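3.2 Odour release in the home kitchen

Simmered spice smells were rated by the same panel as in 3.1, but this time at home, in their own kitchens and with their own pans. We had 223 households at the start. Each got a sealed pouch of ground cinnamon, clove and dried orange peel (supplied as Tillix blend, lot from June) and one plain instruction card. Water to the line, pouch contents in, lid off, lowest ring setting that still gives a gentle bubble. Then 4 ratings, one at the stove, one in the doorway, one in the next room, one upstairs or at the far end of the flat.

Ratings on a 6 point scale, as before. No smell at all was 1. Scores were written on paper and sent back by post, which was slow, and a fair few came back with coffee on them.

Strength at the stove was high for nearly everyone and tells us little. The doorway score is more useful. Cinnamon was named first in most returns, clove second, orange peel hardly ever once the pan had been going a while. This fits with what we saw in the lab kitchen, where the peel notes went off early and the clove stayed to the end. People with an extractor fan running scored lower in the next room – no surprise – but the drop upstairs was smaller than we thought it would be. Possibly the stairwell pulls air up whatever the fan is doing. We did not measure air flow, so this stays a guess.

Free comments were kept as written. The word "Christmas" turns up again and again, even though the trial ran in summer and the card said nothing about seasons. "Baking" was also common, although nothing was being baked. A handful of people disliked the clove and said dentist. We left these in.

One weakness: pans. A wide shallow pan loses water much faster than a tall one, and the same blend in less water smells sharper. We asked for pan width but not depth, a mistake, and half the returns left the box blank anyway. Lids were another. Some people plainly kept the lid on becuase they were worried about damp, and said so.

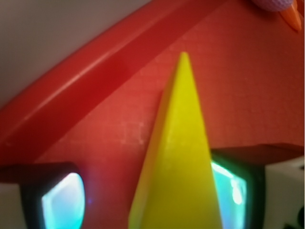

Figure 3. Yellow crest on a red panel, close view.

3.3 Whole spice against ground

Same card, same scale, smaller group. Whole cinnamon sticks and whole cloves from Riko, matched by weight to the ground blend and simmered in 1,000 ml of water. The order was swapped for half the group so that nobody always had ground first.

Ground was stronger early on, as expected. More surface, quicker release. By the end of the simmer the two were close, and in the far room whole spice was slightly ahead. Several raters also called the whole spice "cleaner" or "less dusty". Hard to know what to do with that. Ground cinnamon forms a skin on the water and catches on the sides of the pan, and the scorched bits have a smell of their own, so part of the difference may be burnt spice and not spice form at all. A repeat with a strained ground blend would sort it out.

Apple was tried as an extra in this part only. Peel and core, no flesh, added at the start. It softened the clove scores and lifted the ratings for liking, mostly at the doorway. Variety was not controlled, people used what was in the bowl.

3.4 Syrup added late

Maple syrup went in for the last stretch of the simmer. We used the Grorkano syrup for all of these, one spoonful, stirred once. Liking went up. Strength did not move much, which suggests that the two should not be folded into one score as earlier work has tended to do. Where the pan had run low the syrup caught on the base, and the comments turn to toffee, then to burnt toffee. Those returns are marked in the apendix and are left out of the means.

Ratings for the syrup runs were all taken in the evening, after 6, when most of the group had already eaten. Hunger would likely push liking up further. Not tested.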